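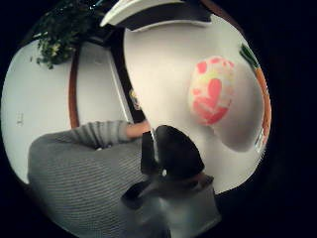
Fig. 1. Wrist view from the hand-held gripper: egg-shaped object on the white tabletop, with its shadow to the lower right.

Week 2 handout: Collecting demonstrations by hand
Module tutor: Ladi Usman. Lab support: Adaeze Jibrin.

Welcome back, everyone. Last week was mostly me talking, so you will be pleased to hear that this week is mostly you doing. By the end of the session each pair should have recorded a small set of demonstrations, looked through them properly, and thrown a fair number of them away. Please don't be shy about that last part! I have been teaching this module long enough to know that people get fond of their recordings and hang on to ones they really shouldn't.

Where this fits in

In the first lecture we talked about programming an arm by writing down every movement. It works beautifully when the parts always sit in the same place, and it becomes miserable the moment they don't. The other road, and the one we follow for the rest of the term, is to show the task many times over and let the model find the pattern. We use the hand-held gripper for the showing. You carry it, you do the task, and the camera on it sees very nearly what the camera on the arm will see later.

That word "nearly" is going to come up a lot, so keep it in mind.

Reading the wrist view

Have a good look at Fig. 1 before you pick anything up. Those of you who have only worked with ordinary webcams will find the wide lens strange to begin with. The tabletop bulges, the wooden strip on the left bends, and whatever sits near the rim is squeezed — look at the orange thing with the green end on the far right, which resembles a carrot but has been pressed right up against the border. The egg-shaped one with the pink-red blotches is much further in and keeps its shape a good deal better.

We put up with the bending for the sake of the width. With a narrow lens, you would lose sight of the table as soon as you came in close, and the model would have very little to tell it where it was. With the wide one you also pick up plenty that has no part in the task (a houseplant, the sleeve of a jumper) and the model has to learn to take no notice of it. It can only do that if those things vary from one demonstration to the next. If a sleeve of the same colour appears every time the gripper closes, well, you can guess what it might decide to pay attention to.

Shadows deserve a mention too. A soft grey one on a white surface can be a useful hint about height, but it moves when the light does, and our room has large windows.

The task

Pick up one object from the table and set it down in the tray. That really is all. The trays are the shallow ones on the Dornier shelf, and the objects are in the box marked Amadi, after the student who first put the collection together. Please return them to the box when you finish, including the small ones.

Work in pairs and swap over halfway. Each pair should record 70 demonstrations. Before each one:

Move the object to a new spot, and turn it as well.
Start with the gripper open and the object in view.
Say "go" to your partner, so that the notes and the recordings line up.

Move at a calm pace. A pause of a second while you think is a pause the arm will faithfully copy, so do your thinking beforehand. And if you fumble and catch the object on the second try, mark it in the notes and carry on; we shall argue over those together in the seminar, as there is a decent case on both sides.

Looking through what you have

Open the set in Tridden, which is on all the lab machines, and go through it from start to finish. It is dull work and I'm sorry, but there is no substitute. Reject a recording if the object leaves the view before the grasp, if your fingers cover it for most of the approach, or if the picture is so dark that you have to guess at what is going on.

To give you a feel for numbers, last year's group handed in 933 recordings and kept 346. Adaeze and I were delighted with that. The small set trained a better model than the large one did, and you will see both curves in the October lecture.

For the seminar

Bring one recording you kept, one you rejected, and one you could not agree on. Write a short paragraph on each, in plain words. Then have a go at these:

How would you tell a nearby small object from a distant large one, using the wrist view alone?
Which would you rather vary first with limited time, the lighting or the position of the object?

Reading: chapter 2 of the Vondado notes, up to the section on lens correction. The rest of the chapter is for next week, though you are very welcome to read ahead.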